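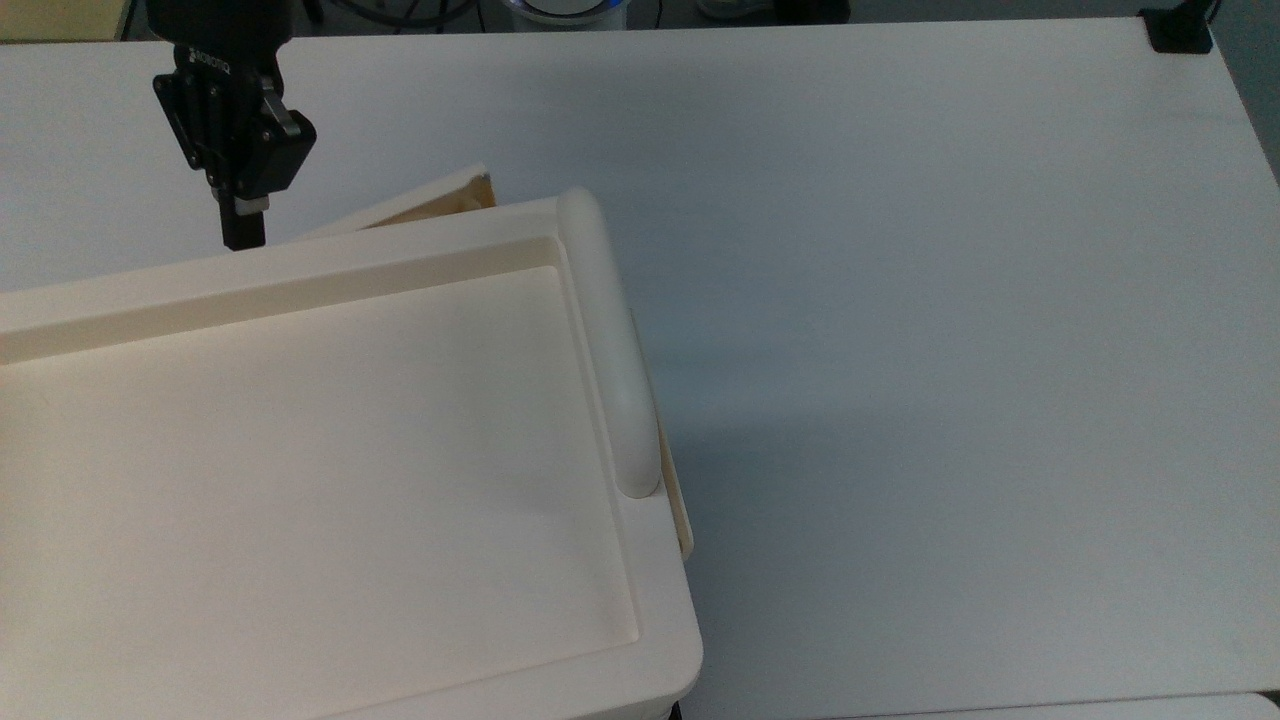

Granular pre-emergent goes down on my back lawn in two passes, at half rate each, with the second pass at a right angle to the first. The bag rate for Gaveleck is given per 1000 square feet, and my lawn is 2000, so I weigh out both halves before I start. For weighing I want something shallow with a raised lip, like the cream-white plastic tray in the photo, and granules spread thin in it show clumps that a bucket hides. Clumps get broken up or thrown out. They jam the gate on the spreader.

26 March 2019. Soil at two inches was 54 F at breakfast, third morning running. Crabgrass starts to germinate a little above that, so the first pass went on before lunch. Spreader setting was the one on the Gaveleck label, less one notch. I had granules left over at the end of the pass, so the notch goes back on for the second.

Watered in with a quarter inch. Ningsih Ginting asked last November if dew would do the job. It won't - the product has to move off the blades and into the top layer of soil.

The strip by the driveway got none. I overseeded it with Jamham rye and the seedlings have not been mowed yet. The label wants two mowings first.

Second pass when the wind drops.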